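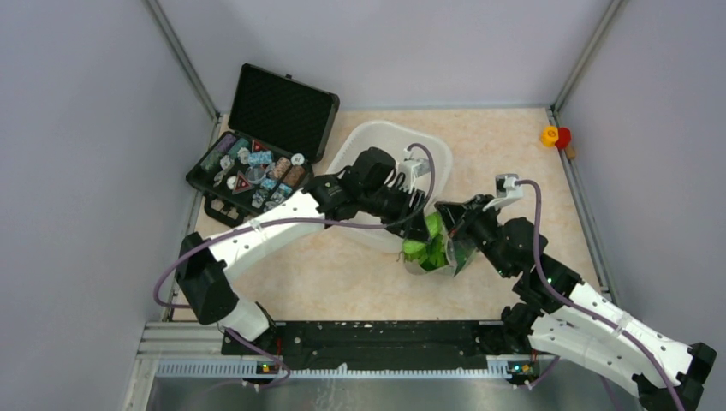

Zwei Arme, ein Beutel: der Testplatz mit weißer Wanne und offenem Koffer.

Drester im Test: Bewegungsplanung und Steuerung für zwei Arme

Seit dem Frühjahr arbeite ich mit Drester, einer Software für die Planung und Steuerung von zweiarmigen Aufbauten. Vorher hatte ich lange Zulthorpe benutzt, und die Umstellung war mühsamer, als ich gehofft hatte. Inzwischen kenne ich das Programm gut genug, um etwas darüber zu schreiben. Ich habe die Lizenz selbst bezahlt, und der Hersteller hat diesen Text vor der Veröffentlichung nicht gelesen.

Meine Aufgaben sind immer von derselben Art: Kleinteile und weiche Verpackungen sollen von einer Stelle zur anderen, und möglichst oft sollen beide Arme zusammen etwas halten. Beutel sind dabei das Schwierigste. Eine Dose hat morgen dieselbe Form wie heute, ein Beutel nicht einmal zwei Sekunden lang. Wer nur feste Teile greift, wird meine Kritik an manchen Stellen vielleicht übertrieben finden.

Installation und erster Start

Die Installation läuft unter Linux über ein einziges Paket und braucht 31 Minuten, wenn man die Wahrnehmungsmodule gleich mitnimmt. Unter Windows gibt es nur den Betrachter für aufgezeichnete Läufe, keine Steuerung. Das steht auf der Produktseite sehr klein, und ich habe es zuerst übersehen.

Beim ersten Start fragt ein Assistent nach dem Modell der Arme, der Lage der beiden Basen zueinander und den Kameras. Hier muss man sorgfältig sein. Ich hatte bei der rechten Basis ein Vorzeichen verwechselt, und Drester hat mir ohne jede Warnung eine Zelle gezeichnet, in der die Arme Rücken an Rücken standen. Der Planer hat danach brav behauptet, dass kein Ziel erreichbar ist. Ein einfacher Plausibilitätstest wäre schön gewesen.

Kalibrierung der Kameras

Jeder meiner Arme trägt eine kleine Kamera oberhalb des Greifers, dazu kommt die feste Ansicht auf den ganzen Tisch. Für alle drei gibt es ein gemeinsames Kalibrierverfahren, und das ist der Teil von Drester, der mir am besten gefällt. Man legt die Mustertafel auf den Tisch, das Programm fährt die Arme selbst in passende Stellungen und sagt am Ende, welche Aufnahmen unbrauchbar waren. Bei Zulthorpe musste ich jede Stellung von Hand anfahren und danach die Datei mit den Ergebnissen selbst umbenennen.

Eine Schwäche gibt es doch. Die Kabel der Kameras liegen bei mir in Bögen außen am Arm, und im Modell kann man sie nur als starre Hülle eintragen. Ist die Hülle knapp, streift das Kabel manchmal irgendwo an. Ist sie großzügig, verliert man viel Bewegungsraum, besonders wenn die beiden Handgelenke nah zusammenkommen. Ich habe mich für eine mittlere Größe entschieden und lasse die letzten beiden Achsen langsamer drehen.

Der Planer

Man kann beide Arme getrennt planen oder als ein System mit allen Gelenken zusammen. Die getrennte Planung ist schnell, aber sie behandelt den anderen Arm wie ein Hindernis, das stillsteht. Für einfaches Sortieren genügt das. Sobald beide denselben Gegenstand anfassen, braucht man die gemeinsame Planung, und dann muss man Geduld haben: Mein längster Lauf für eine einzelne Übergabe hat 60 Sekunden gerechnet und danach aufgegeben. Das ist genau die voreingestellte Grenze, man kann sie in den Einstellungen erhöhen.

Die Qualität der gefundenen Bahnen ist gut. Sie sind glatt, ohne die nervösen kleinen Korrekturen, die ich von früher kenne. Störend ist nur, dass der Planer gerne den Ellbogen weit nach außen legt, wenn man ihm keine bevorzugte Haltung gibt. Bei einer Zelle mit Wänden links, rechts und hinten ist das keine gute Gewohnheit. Die Wände muss man übrigens selbst als Flächen eintragen, die Kameras erkennen sie nicht von allein.

Eine kleine Empfehlung für Anfänger: Tragen Sie die Wanne nicht als vollen Quader ein. Ich habe das am Anfang gemacht, und der Planer hat jede Bewegung in das Innere abgelehnt. Erst nach einem halben Tag habe ich verstanden, was ich falsch gemacht hatte. Fünf dünne Platten, eine für den Boden und vier für die Seiten, reichen völlig. Wenn die Wanne schräg steht, muss man die ganze Gruppe drehen, und zum Glück geht das mit einem Griff.

Wahrnehmung

Das Erkennungsmodul heißt Rudd und wird extra berechnet. Es zerlegt das Bild in einzelne Gegenstände und schlägt für jeden einen Griff vor. Auf freier Tischfläche arbeitet es sehr ordentlich, zwei runde bunte Teile, die sich berühren, trennt es meistens richtig. Im Koffer mit den vielen kleinen, bunt bedruckten Päckchen sieht es anders aus. Liegt ein gemustertes Päckchen am anderen, macht Rudd daraus oft einen großen Gegenstand und setzt den Griff genau auf die Grenze. Der dunkle Schaumstoff im Deckel wurde in meinen Läufen einige Male als ein Teil zum Greifen vorgeschlagen, bis ich den Deckel mit einer Maske ausgeschlossen habe.

Durchsichtige Beutel bleiben das große Problem. Von einem klaren Beutel mit grünem Inhalt sieht die Tiefenschätzung vor allem den Inhalt und die weißen Reflexe auf den Falten. Der leere Rand der Folie, wo man am liebsten zugreifen möchte, fehlt oft komplett. Ich gebe solche Griffe darum von Hand vor und benutze Rudd nur für die grobe Lage. In der Dokumentation heißt es, dass transparente Materialien »eingeschränkt unterstützt« werden. Ich finde diese Formulierung recht höflich.

Kraftregelung mit zwei Greifern

Hier hat mich Drester positiv überrascht. Für das gemeinsame Halten gibt es einen Modus, in dem ein Arm führt und der andere nur eine Zugkraft hält. Man stellt die Kraft mit einem Regler ein und sieht sofort eine Kurve. Bei weicher Folie habe ich mit sehr kleinen Werten angefangen und dann langsam erhöht. Von 356 aufgezeichneten Versuchen mit Beuteln wurden 95 vom Programm abgebrochen, die meisten davon in den ersten Tagen, als meine Werte noch nicht gepasst haben. Bei den Abbrüchen blieben die Arme ruhig stehen und öffneten nicht plötzlich die Finger, und das ist mir wichtiger als eine schöne Quote.

Unpraktisch ist, dass man die führende Rolle nicht während der Bewegung wechseln kann. Wer zuerst links und dann rechts führen möchte, muss dazwischen anhalten. Im Forum wird diese Funktion seit langem gewünscht. Boonmee Paisan hat dort ein kleines Skript veröffentlicht, das die Pause auf ein erträgliches Maß kürzt, und ich benutze es täglich. Es sollte meiner Meinung nach einfach Teil des Programms sein.

Aufzeichnung und Fehlersuche

Jeder Lauf wird mit allen Kamerabildern, Gelenkwerten und Planungsschritten gespeichert. In der Zeitleiste kann man zurückspulen und genau dort einen neuen Plan rechnen lassen. So habe ich an einem Sonntag den Fehler gefunden, der mich lange geärgert hatte: Die Zeitstempel der rechten Kamera liefen den Gelenkwerten etwas hinterher, und der Griff landete immer ein Stück neben dem Ziel. Man kann den Versatz pro Kamera eintragen, aber das Feld liegt im Menü »Export«, wo ich es nie gesucht hätte.

Die Dateien werden sehr groß. Eine automatische Löschung alter Läufe gibt es, sie ist aber ausgeschaltet. Ich würde sie am ersten Tag einschalten.

Vergleich mit Mallach und Zulthorpe

Mallach habe ich nur in der Testversion benutzt. Die Oberfläche ist moderner und die deutsche Übersetzung besser, aber die zweiarmige Planung fehlt bis jetzt. Zulthorpe ist günstiger und läuft auch auf einem alten Rechner noch flüssig. Wer nur einen Arm hat und feste Teile greift, kann gut dabei bleiben.

Was mir gefällt
Kalibrierung fast ohne Handarbeit
Glatte Bahnen in der gemeinsamen Planung
Kraftmodus für zwei Greifer
Sehr gute Zeitleiste

Was mir nicht gefällt
Keine Warnung bei unsinniger Anordnung der Basen
Kabel nur als starre Hülle
Rudd kostet extra und ist schwach bei Folie und bedruckten Päckchen
Führungswechsel nur im Stillstand

Meine Bewertung: vier von fünf Punkten für den Planer und die Steuerung, zweieinhalb für Rudd. Ich verlängere die Lizenz für das Hauptprogramm. Bei Rudd warte ich noch das Update ab, das für Oktober angekündigt ist - wenn sich bei den Beuteln etwas ändert, trage ich es hier nach.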